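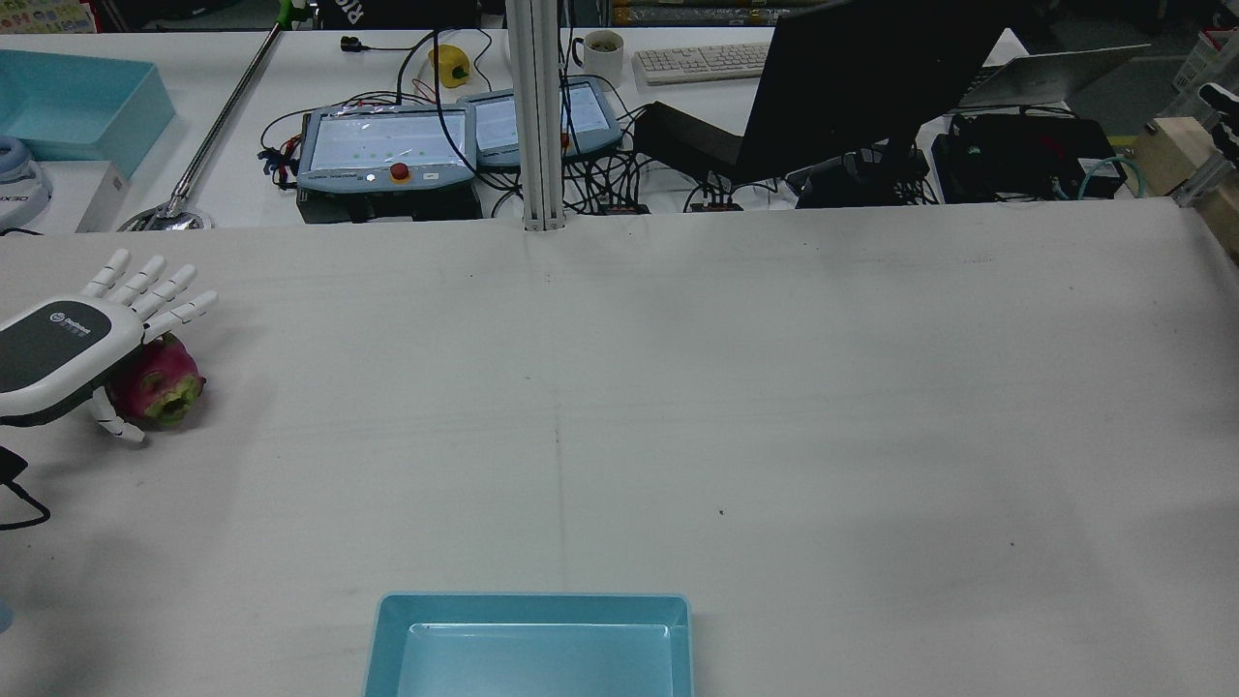 Dragon fruit on the covered front table, light blue tray at the near side.

Home Visits Notes Storage Members Contact

Visit report: Fandmont, exotic fruit handling room

The visit took place on Fri 9 September, from mid-morning to a little after three. The party met at the Clikeneck goods entrance and was taken through by Thaddeus Whitlock, who runs the room and answered most of the questions. The purpose was to look at how single pieces of exotic fruit are set out, handled and put into trays on a bench, with most of the time given to dragon fruit. Cold storage was covered on the spring visit and is mentioned only where it affects the bench.

1. Room and tables

The room is on the ground floor. Deliveries come in at one end by a double door and leave by the same door, so the middle of the floor is kept clear. There is a sink next to the door and a floor drain in front of the sink.

Two white tables stand one behind the other. The front one is for fruit and is kept nearly bare. The back one takes everything else: screens, a keyboard, a laptop, cables, a lamp on a long chrome gooseneck arm with a round metal base, a blue bin, and a white appliance with a blue lid. On the day it also had a yellow bell pepper and a mug on it. Boxes are stacked on a shelf beyond. The back table is crowded and I would not want to look for a pen on it, but the division between the two is clear enough. A silver aluminium post stands at the back edge of the front table and marks the line between them.

I asked about the height of the front table. It was raised by packing pieces under the feet after the first month of use, when people complained of stooping. The height suits standing work. It is too high for anyone seated on the stools provided, and the stools have been moved to the corridor.

2. Table covering

The front table has a white covering over its whole width, with a faint vertical seam down the middle. White was chosen so that juice, grit and bits of dried scale show up quickly. This works to a degree. Faint grey smudges and a few small dark specks were present on the covering. Whitlock's rule is that specks are tolerated and anything damp is dealt with at once.

The seam was discussed at more length than expected. A covering in one piece would be better, but the width they want is not stocked by Pustier, who supply it, and a special order carries a minimum quantity the room would take years to use. Round fruit set down near a seam may settle against it. Dragon fruit is less inclined to roll than an orange or a passion fruit on account of its scales, and the seam has not been a practical problem with it. With limes it was, and limes are now done directly in the tray.

The covering is changed at the start of each week and after any split fruit. It is held by clips under the table edge. Tape was tried first and left a residue.

3. The fruit

All the dragon fruit on the bench was of the red-skinned kind, pink on the outside with green tips to the scales. It came through Smadi, who import it by air in single-layer cartons. The flesh colour is declared on the carton and is not checked at the bench.

The sample weighed in front of us came to 475 g, which was described as usual for that consignment. A larger one from the bottom carton came to 839 g and did not fit the pocket of a standard liner. Fruit of that size goes in a tray without a liner, on its own or with one other.

Points on condition, as given by Whitlock and checked by the party on the fruit available:

- Skin should be evenly coloured. Green patches between the scales suggest early picking. The fruit does not improve much after picking, so such fruit is sold first and cheaply.
- Scale tips should be green or slightly yellow. Brown, brittle tips mean age or dry storage. Brown tips alone are not grounds for rejection.
- The skin should give slightly under the thumb. A soft area near the stem end is the usual first sign of rot.
- Where scales have snapped off, the scar should be dry. A wet scar is rejected.

The scales are the main handling difficulty. They stand away from the body of the fruit, catch on mesh, sleeves and each other, and snap at the base if the fruit is dragged. Lifting is therefore done straight up with the grip on the body of the fruit, across its widest part. Holding it by the scales at the crown is quick and was seen on the packing side of the building more than once. Whitlock acknowledged this and said it had been raised.

Placing is the reverse: the fruit is set down fully before it is let go. Dropping it even the depth of a tray rim marks the skin on the underside, and the mark does not show until the following day. We were shown two pieces from the previous day's stock with this mark. It is a dull oval, slightly darker than the surrounding skin, and easily mistaken for a pressure mark from the carton.

4. Trays

Trays are light blue plastic with a shallow rim. They are placed empty at the near side of the table, in the middle, with the fruit beyond. The person packing reaches over the tray to the fruit and brings it back. I had expected the tray to be at one side, as we do it. Their argument is that the fruit then travels a short distance in a straight line and is over the tray for the last part of it. A drop at that point is a drop into the tray. The counter-argument is that sleeves pass over the tray on every reach. With short sleeves or cuffs this does not matter.

The shallow rim is deliberate. A deeper tray was used until last November and had to be entered from above at a steep angle, and the knuckles met the rim before the fruit met the base. With the shallow tray the fruit can be brought in low from any side. The drawback is that the trays do not protect the fruit when stacked, and a spacer frame is needed between layers. Some of the spacers had warped in the washer. The room owns 17 and had set aside the bad ones at the time of the visit, so trays were going out in short stacks.

Trays are washed at the end of the day, rinsed and left on edge. Blue is used for fruit only. Other colours are in use elsewhere at Clikeneck for vegetables and for waste, and the trays are otherwise identical. The bin on the back table is also light blue and is not part of the tray system, a point which confused at least one of our party.

5. Light

Overhead light is adequate for packing and poor for inspection. The pink skin reads rather flat under it, and a soft area is easier to find by touch. The gooseneck lamp can be swung towards the front table when a piece needs a closer look. A low light from one side shows bruising well, as the dull oval described above loses its shine before it changes colour. We tried this with the marked fruit and could find the mark with the lamp and could not reliably find it without.

6. Questions raised

Is a soft mat of any use under the fruit? Tried and dropped. The scales caught in it.

Are gloves worn? For packing, yes, thin and close-fitting. Loose gloves catch on scale tips in the same way as mesh. For checking firmness, a bare washed hand is preferred.

How long is a piece out of the cold store? The aim is to have it back within the half hour. There is no timer. The carton is brought out, worked through and returned, and the next one is fetched afterwards. In warm weather condensation forms on the fruit and is left to clear before packing.

Why single pieces on the table, and not a heap? Heaped dragon fruit interlocks. Taking one from a heap moves the others and breaks scales. Pieces are set out singly, or taken straight from the carton layer.

7. Points for our own bench

The near-side tray is worth a trial. It needs no new equipment. The second table is also worth copying if floor space can be found, as most of the clutter on our bench has no need to be within reach of the fruit.

I would not change our covering for theirs. Ours has no seam and costs less, though it is cream and shows less dirt. A sample of the Pustier material has been requested and will be kept with the others in the store cupboard.

The side lamp should be bought. Any lamp with a long flexible arm and a heavy base would do.

Travel: the Clikeneck car park is closed at the lower end and visitors are sent to the yard opposite. Parking there is free but the surface is poor. The canteen stops serving hot food at half past one.

Last updated: November

Contact | Copyright, all rights reserved | Back to top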